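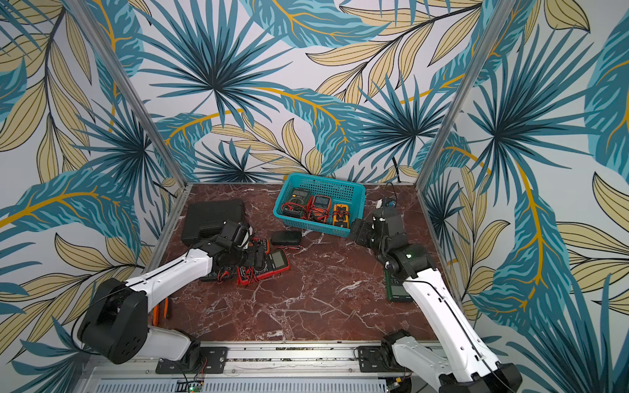 OK, update on the two-arm bench, for the handful of you who keep asking. We named it Kendavach, after a very bad pun I'm not going to explain in public.

Quick recap if you're new: it's a pair of arms bolted to one aluminum rail, living in the back corner of Pirka (our shared workshop, the one with the terrible coffee). The job right now is putting away multimeters. Glamorous, I know!

Why multimeters? Because we own a silly number of them and they never get put back. Also they're a nasty thing to pick up. Heavy at one end, slippery face, and then there are the leads. Oh my gosh, the leads.

I spent most of last night on the leads. The arm gets a lovely hold on the meter, lifts, and there's another meter coming along for the ride like a fish on a line. So now there's a slow lift at the start and if the motor load climbs too much it sets everything down and tries from a different side.

Other thing I changed: finger pads. The old ones were printed and hard as a rock. New ones are cut from a bike tube, glued on, left overnight with a clamp. Ugly. Love them.

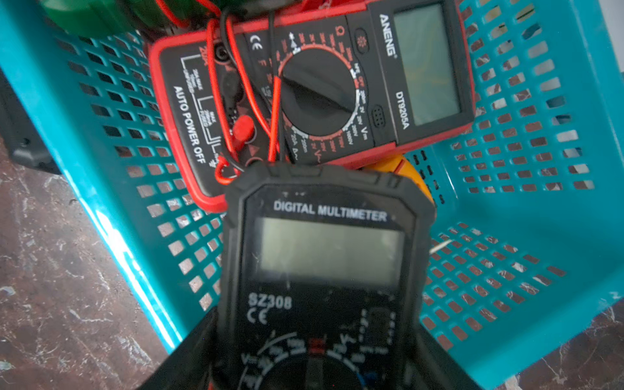
SZ308 between the fingers, ANENG right behind it, leads everywhere as usual

Numbers, for the people who like numbers: we've got 800 recorded tries so far and I want 1,000 before I touch the training settings again. I keep wanting to fiddle after every bad run and then I can't tell what helped.

The basket has been the best cheap part of the whole build. It weighs nothing, so if an arm bumps it the basket just scoots. The hard bin we used before would stop the arm dead and trip the motor, and then somebody had to get up and reset it (me, it was always me).

Wrist cameras were a pain, though. The cable on the left one kept working itself out whenever the wrist rolled past a certain point. I moved the tie down toward the elbow and left a fat loop of slack. It's been good for 4 evenings now, fingers crossed.

Next up is getting the arms to handle a meter that's standing up. Flat on the table, fine. Upright, the fingers want to come in low and they knock it right over. I'm trying a higher grab, up on the holster. 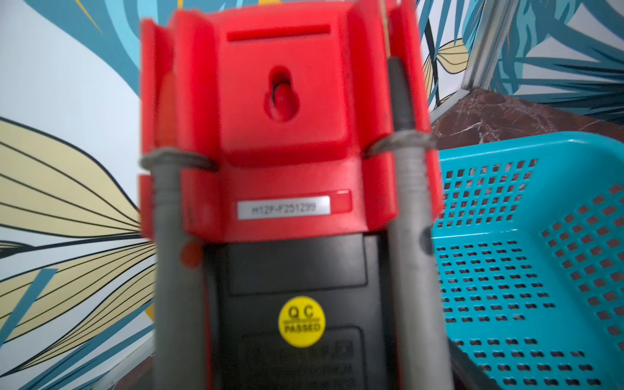 Mỹ Dương wrote back: have you tried closing one finger first and letting the other catch up? We did that on Tăng and tall parts stopped tipping so much.

Ooh, no, I hadn't! Both of mine close together off one servo, so I'd have to fake it by sliding the whole wrist sideways as it closes. Trying that tonight.

Oh, and if anybody at Pirka has seen the bag of 8 short screws that was on the Gikis shelf, please put it back, I need those for the camera mount.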